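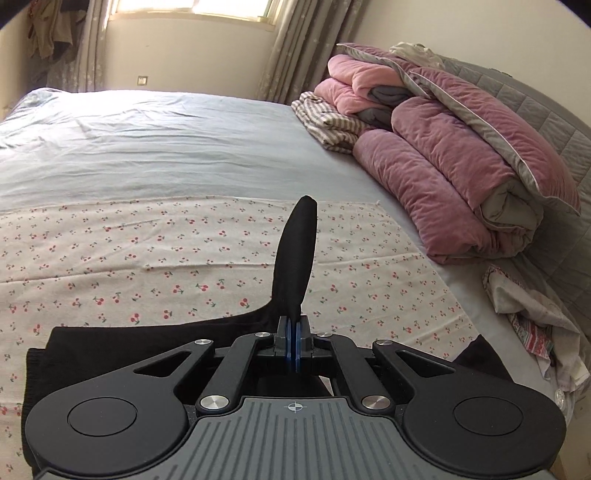
Padmavathi Pillai

Black cotton is the most difficult shade a jersey mill sells, and it accounts for a large share of what the mill gets sent back. A shirt in mid-blue can lose a tenth of its dye over a year of washing and the owner will see a slightly softer mid-blue. A black shirt that loses far less will look grey under a kitchen light, brown at the seams in daylight, and will be moved to the pile kept for painting the fence.

The trade has known why for a long time. Less well known, outside dyehouses, is how much of the trouble is settled before the cloth is cut.

Most black cotton is dyed with reactive dyes. These are soluble in water, are drawn into the fibre with the help of salt, and are then fixed by raising the alkalinity of the bath so that the dye molecule forms a chemical bond with the cellulose. A pale shade may need less than one per cent of dye on the weight of the cloth. A full black needs six to eight. The fibre has a limited appetite, and not all of the dye that enters it is bonded. Part of it reacts with the water instead and is left sitting in the cloth with nothing to hold it. This portion, called hydrolysed dye, has the same colour as the rest. A shirt full of it looks excellent in the shop.

Removing it is a matter of washing, and washing is where money is saved. A proper sequence for a heavy black runs to a cold rinse, a warm rinse, a neutralising bath, two soapings near the boil and two or three further rinses. Each takes time, steam and water. At Jallberg, a commission dyehouse that handles knitted cotton for several clothing firms, the wash-off takes longer than the dyeing itself.

"The customer pays for colour," said Nobuhle Lekota, who runs the laboratory there. "Then I have to explain that more than half of the invoice is for taking colour out."

Her laboratory is two rooms above the boiler house. One holds the sample dyeing machines, the other the testing equipment and a light cabinet painted a flat neutral grey. Samples are conditioned overnight before measurement, as cotton takes up moisture from the air and a damp sample reads darker than a dry one. A spectrophotometer gives the lightness of the cloth on a scale where zero is a perfect black and 100 a perfect white. A good reactive black on cotton jersey reads between 15 and 17. The laboratory's own limit for heavy shades is 18, and batches above it go back for correction.

The lightness figure by itself is a poor guide. Two blacks with the same reading can differ plainly to the eye if one leans towards red and the other towards green. No single dye absorbs evenly across the spectrum, so a commercial black is a mixture: a navy as the base, with an orange and a red to fill the gaps. If the orange fixes less well than the navy, it leaves first, and the shirt drifts towards blue. If the navy is the weaker partner the result is the rusty brown familiar from old school trousers. The aim is a set of dyes that fade at the same rate, and suppliers guard these combinations closely.

Lekota keeps a record of every black the dyehouse has tested to destruction, which stands at 1,267 swatches, each mounted beside an unwashed piece from the same roll. The earliest pages are of sulphur blacks, cheap and very deep, which the firm no longer runs on knitwear. Sulphur black can release acid slowly in storage and weaken the cotton. Several of the early swatches tear when the page is turned.

Chemistry explains only part of the greying. The rest is mechanical. Cotton yarn is made of short fibres twisted together, and rubbing works their ends loose from the surface. Under a microscope a washed jersey is covered with a fine pale fuzz. The fibres in it are still dyed, but they stand away from the cloth and scatter light in every direction, where a smooth surface would absorb more of it. A shirt can retain nearly all its dye and still read three or four points lighter.

This was tested at Jallberg in October by a simple method. Pieces from one roll were washed repeatedly, half of them loose in the drum and half in net bags. Dye content was then measured by dissolving small samples in acid. The two sets had lost almost the same amount of dye. The loose pieces were visibly greyer. When the fuzz was shaved from them, most of the difference disappeared.

Two treatments address the problem at the mill. The first is singeing, in which the yarn or cloth is passed quickly over a gas flame to burn away loose ends. The second is an enzyme bath, usually called biopolishing, in which cellulase eats the finest fibres at the surface. Both cost weight. An enzyme bath removes three to five per cent of the cotton, and a buyer who orders by the kilogram does not always welcome the improvement. Overdone, it reduces the strength of the cloth, and a jersey that keeps its black but goes into holes at the elbow has not gained much.

Endberg, a maker of work clothing supplied by the dyehouse, now specifies singed yarn for its black polo shirts. Its test is severe: 10 washes at 60 degrees with a tumble dry after each, then a comparison against an unwashed shirt under two lamps. Arumugam, which sells plain T-shirts at the lower end of the market, asks for neither treatment. Its shirts are dyed from the same recipe.

There remains the finish. Many blacks leave the mill with a silicone softener that also deepens the shade, by filling the gaps between fibres in much the way that water does. The effect is real and can lower the reading by a full point. It is also temporary. Ordinary silicone softeners wear off over the first several washes, and the owner takes the change for lost dye. Lekota tests every sample with and without finish, and the two columns in her records are seldom close.

At home, the useful measures are few. Turning the garment inside out reduces rubbing on the visible face. A lower temperature slows the loss of unfixed dye, though a well-washed-off black will stand 40 degrees with no great harm. Liquid detergents sold for dark clothes omit the bleach and the optical brighteners found in many powders; brighteners give off blue light and make black look chalky. Tumble drying does more damage to the surface than the wash does. Vinegar and salt, often recommended, do nothing to fix reactive dye. The bond is either formed in the dyehouse or it is not.

The next change is likely to be in the fibre. Cotton can be treated before dyeing so that it carries a positive charge, which attracts the dye and cuts out most of the salt. Mundonik, the process Jallberg has on trial, works on this principle and has so far been run on lots of up to 2,000 kilograms. Fixation is higher and the wash-off is shorter by three baths. Levelness is the difficulty. The dye strikes so quickly that any unevenness in the pretreatment appears as a cloud in the cloth, and on the most recent lot the clouds were visible only in a strong side light. The lot was passed for underwear.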